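From: Delia Costache
To: purker-walkers list
Date: 2024-08-12
Subject: Re: [purker-walkers] The newsletter, the route, and the matter of the shortcut

Octavian Voicu wrote:

> Before the fall newsletter goes to the printer I would like the list to
> settle whether the Enache walk still counts as a "historic" walk. We
> dropped the tannery in June, the bridge is closed, and what's left is
> mostly the backs of offices. I move that we rename it or retire it. I also
> think 400 words on the old post office is too many when the old post
> office is a parking garage.
>
> And can we please agree on a starting time. Last time I stood there alone
> long enough to be asked for directions twice.

Octavian, you were alone because you came at the hour printed in the newsletter. The rest of us have learned to ignore it.

I'd like to speak up for the 400 words. I wrote them, so you may discount my opinion as you see fit. But the post office stood on that corner for most of a century, and people in this town got their draft notices and their seed catalogs through its front door. My grandmother met my grandfather in the stamp line. She said he let her go ahead of him, he said she cut in, and the question was still open when they buried him. I think that's worth a column. The garage has had plenty of attention from the people who can't find their cars in it.
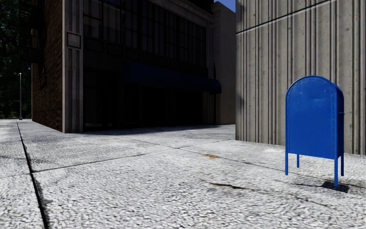 Now to the name. "Historic" was never a promise that you'd see anything. Half the historic walks I've been on in my life have consisted of a person in good shoes pointing at a bank and telling you what used to be there. We do the same with less voice and worse shoes. If we limit ourselves to buildings that are still standing, the whole program will be the Wemby fountain and lunch.

What I would change is the order. We start with the mill owner's house, where everyone is fresh and nobody needs a story, and we finish on the long flat part after people have stopped listening. Flip it. Do the office blocks first and tell the flood story there, since the water came right through that part of town and it doesn't matter what you're looking at while you hear it. Then end at the house, which has a garden and a bathroom.
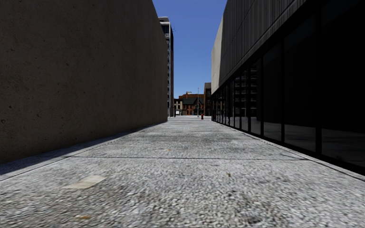 The cut-through between the buildings, looking toward the street.

I've timed the reversed route with my sister, who walks slowly and argues the whole way, and it comes out shorter. The bridge closing hurts us much less from that side too. You skip the embankment and go straight up Citix Street, past the place that used to sell hats.

On the hats: three people have now written to tell me that the hat shop was on the other side. Two of them disagree about which side is the other side. I'm leaving it as it is until somebody turns up with a hatbox that has an address on it. 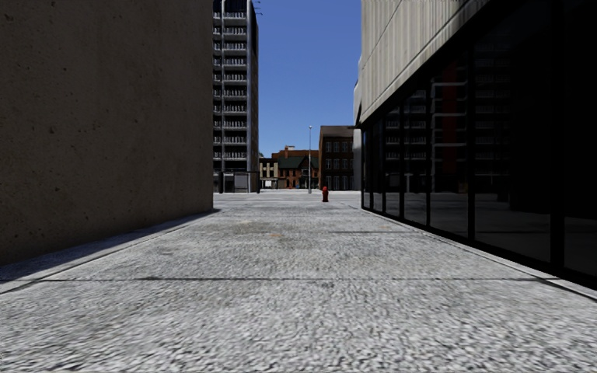
Vol. 4, No. 3

About the newsletter itself. The printer wants the copy as one file this time. He was polite about it, but I gather the shoebox method is over. I have 3,000 words in hand and room for a good deal less, so please don't send me anything new on the tramway. I mean this kindly. We have run the tramway in every issue I can remember, and it only had the one line.

Still missing: the minutes, the obituary for Mr. Enache's cousin (somebody promised it to me in a stairwell and I didn't catch who), and the corrected recipe for the plum cake. The version we printed left out the flour. I heard from more readers about that than about the bridge.

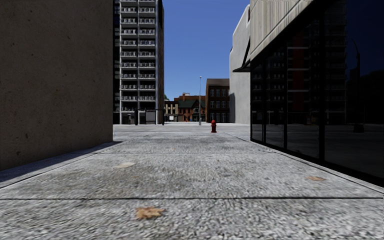

Enache walk, the stretch where the flood story would go.

As for the starting time, I propose ten o'clock, printed as half past nine. Octavian can be told separately.

If you have strong feelings about retiring the walk, reply to the list and not just to me. My inbox already has the hat people in it.

Delia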